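20/12/2018

Two hundred demos, done!

I finished the last one a little after midnight and did a small dance in the kitchen, which woke up the dog, who did not share my mood. So that's the whole first set: 200 examples of an arm reaching down, closing its fingers on something small and flat, and lifting it. I've been promising this post since July, when I told everybody I'd have it wrapped up in a couple of weekends. Ha.

If you're new, the short version is that I'm trying to teach a secondhand arm to tidy up by showing it how, over and over, by hand. I steer, it records the wrist view and the joint positions, and then the learning part (which I call Jastedar, after a town in a story my brother and I made up as kids) chews on all of it overnight. The recording script is called Lacerda and is held together with tape. It crashed on me 3 times last week, always right when I'd done a beautiful grasp.

Okay, so what did I learn? Mostly that I'm a terribly boring teacher. I went back through the first 60 demos and in nearly every one I come in from the same side, at the same height, at the same speed, like I'm docking a ship. I'd get a nice approach that worked and then I'd just keep doing it, because it felt good and the numbers went up. Then you move the target over by the width of your hand and the thing has no clue. It goes to where the target used to be and pinches the air with great confidence.

Araceli Meléndez, who I know from the Saltden meetup and who has done way more of this than I have, looked at a few of my clips and wrote back one line: "Start somewhere worse." Best advice I got all year. So now before each demo I park the arm someplace awkward — too low, twisted, way off to one side — and make myself recover from there. It's slower and it's kind of annoying and I'm sure I swore on a lot of the audio (there is no audio, thankfully).
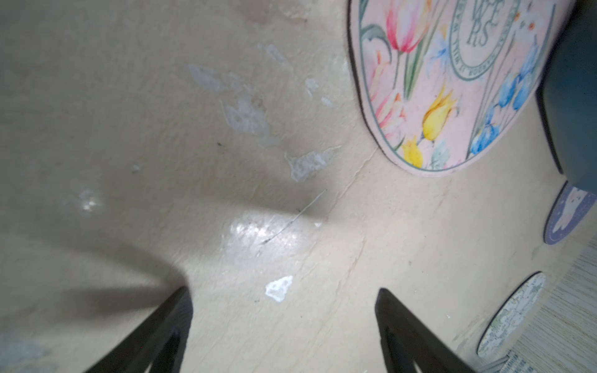 The other big change was that I quit cleaning up between runs. Early on I was wiping things down and squaring everything up every single time, and all I got was a model that only knew about one very neat world. Now whatever is lying around gets to stay, and I nudge things a little whenever I walk by. Coasters are great for this, by the way. They're flat, they've got loud prints on them, and they're a real pain to get a fingertip under. I have a whole drawer of them now and my sister thinks I've started a collection.

Shadows I'm still fighting with. The arm throws its own shadow over whatever it's reaching for, and in the afternoon it falls completely differently than it does at night under the lamp. I did most of my recording after work, so guess which half of the day Jastedar is bad at. I want to do a batch in the mornings over the holidays and see if that evens things out.

And shiny spots, ugh. On two of the test runs it went straight for a patch of glare as if it were the thing to pick up. I can't even be mad, from up close I'd probably fall for it too.

A couple of people asked what I'm storing it all on. It's an old Itell box from the back of my closet, and the fan sounds like a hair dryer, but it keeps up. I back up to a second drive every night before bed. Please do this. I lost an evening of demos back in the fall and I'm still a little bitter.

Next up is sorting. I've got to go through everything and decide what to do with the sloppy ones, where I fumbled and then fixed it. My first thought was to toss them all. Araceli says keep the ones where the fix is clear and dump the ones where I just flailed, and I guess the trick is being truthful with myself about which is which. I've set up two folders, "oops" and "OOPS," and so far the second one is winning.

If any of you have a decent way of labeling these without watching every clip twice, leave me a comment, I'm all ears. I'm making more coffee and starting on the first folder.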